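Workshop notebook, Clisberg site
September, started after morning tea

Back in the notebook after a bit of a gap, for which I'm sorry to whoever reads these (mostly me, I suspect, with a coffee, trying to remember what we agreed to). Durer is the name everybody now uses for the tidy-up cell, so I'll use it too. The short version is that Durer will take over the end-of-shift clearing jobs, the bottles and the putting away of kit, and we are still working out what that does to the last part of everyone's day.

I've been asking people about the clearing jobs while they do them, which is the best time to ask. The bottles are a funny one. It's a dull job and I expected a cheer when I said it was going on Durer's list, and I did get a cheer from the early shift. The late shift were quieter. It's their wind-down, they said, a few minutes on your feet by the water with somebody to talk to, and if the machine does it they'd like to know what they're meant to be doing in its place. Fair question, and I've written it at the top of the board so I can't wander past it. 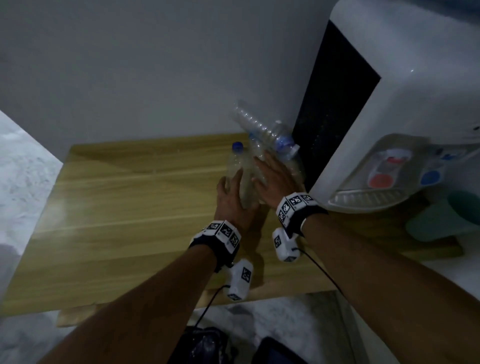

Bottle job at the dispenser table, gathering by hand.

What I keep noticing about the bottle job is how much of it is feel. You don't pick up empties one after another like eggs, you herd them, one hand holding and the other being a wall. The first job sheet for Durer had it down as a string of single picks, pick, place, pick, place, and on paper that's lovely, but it came out slower than anybody's nan. We've asked Amin (the software people, who have been very patient with us) whether the two arms can be planned together for this, and they've gone away to think. A squashed bottle doesn't behave like a whole one either, so I've split the job sheet in 2, one for whole and one for crushed, and we'll see if that's worth the bother.

After lunch.

Had the sit-down about hours. I wanted to get this in while it's fresh. No shifts are getting shorter, and I've had that confirmed by the office at Clisberg and asked for it on paper too. The 20 minutes that clearing takes now will go to handover, which we've been doing badly for as long as I've been here, standing in a doorway with our coats on. There was some grumbling that handover is only more talking, and some very sensible grumbling that if Durer stops halfway through, somebody still has to finish the bottles and do the handover on top. I've put down that on those days the handover gets cut short and the clearing comes first. We'll try it for 2 weeks and then sit down again, with biscuits.

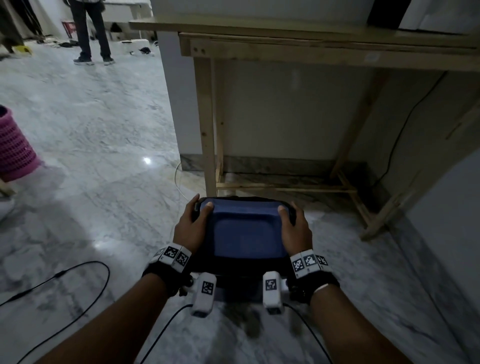
Putting away is the part I worry over most, to be truthful, as it's the bit where people have habits of their own and are fond of them. Everyone stows things slightly differently and can find them again perfectly well, and a machine wants one way. I'd like us to choose that way ourselves before it gets chosen for us. The padded case is a good place to begin: both hands at the far corners, thumbs on top of the lid, keep it low. It's an easy hold to teach a new starter and I think an easy one to write down for Durer. Softer bags will be harder and I'm leaving them off the sheet for now. The floor needs thinking about as well, with cables lying across it, because a person steps over a loop of cable without a thought and I'm not keen to find out what a set of wheels does. Warura make a low cable cover that might suit, and I'll ask what they cost.

Still to do:
Type up both bottle sheets and pin them by the board.
Chase Amin on the two arms.
Ask the late shift what they'd want from a proper handover, and write it down in their words.
Ring Warura.
Find a better colour of marker for the board, the orange one can't be read from the door.

Kettle's on, so I'll leave it there and pick up the bags tomorrow.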